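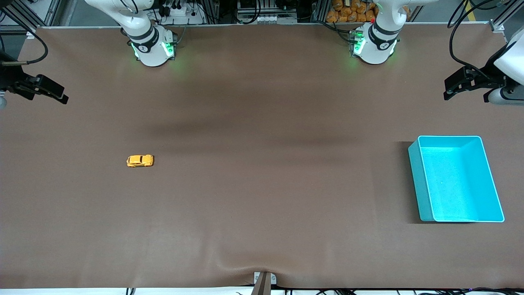

two arms, one yellow car, one blue bin. the budget request starts from here

Budget season, so I get to write down what a two-arm robot table costs, for people who think the answer is "two arms." A thread.

The arms are the easy line. Everyone knows arms cost money. You put the big number at the top, people wince, they get it out of their system. The trouble is lines 2 through whatever, where every item looks like something you could surely find in a drawer.

Grippers, for instance. The first quote I ever signed, from Skollier, had a lovely price for the arms and a footnote saying "end effectors not included." I read the footnote in June. I signed in April.

So now each quote goes into the same sheet, same columns: arm, gripper, wrist adapter, cable, the spare of each. If a vendor leaves a cell blank I write "ask" in it, and I don't add up the column until every "ask" is gone. Very dull sheet. It has saved us more than I have.

Cables get their own line this year. Look at that left-hand gripper: the cable swings in from the corner and ends in a metal connector. Replacement cable from Groseo is $400. We own no spare. I've asked for one, twice, and both times it was trimmed as "contingency."

Lead time on that cable: 10 weeks. I have started putting lead time in bold next to the price. $400 gets a shrug. 10 weeks of two arms standing around with their lights on gets a meeting.

The tabletop cover. It's brown, it has wrinkles at the front, and there's a clamp on the edge holding it. I priced a proper fitted surface from Batham and it came to $600. The clamp was four bucks. The clamp stays through next year and I've listed it under "fixtures," where it looks very professional.

Toy car and bin: petty cash. They're also the two things visitors ask about. "So all this is for putting a car in a bin?" Yes. If you can't do the car and the bin, you don't want to see what happens with parts I have to pay for.

Stuff I left out last year and had to go begging for:
power strips
the aluminum framing, plus brackets, plus the bolts for the brackets
a rack for the electronics
floor tape
somebody's time to wire it all up (this was the big one)

On that last one. Sadowski quoted us install as a flat fee and I crossed it out because "we can do that ourselves." We could! It took three of us most of a month. I put the flat fee back in this year without comment and I hope they read fast.

Someone upstairs asked if we could save by buying one arm now and the second later. You can. You also pay shipping twice, mount the thing twice, and find out whether the newer model still fits your bracket. I got a quote both ways and attached both. Let the paper do the arguing.

Snacks are not in the equipment budget. I want that on record before anyone zooms in on the orange pile at the back.

Final version goes in at 4 pm. Current status: every "ask" resolved except one, and it's the cable again. Groseo says they'll get back to me.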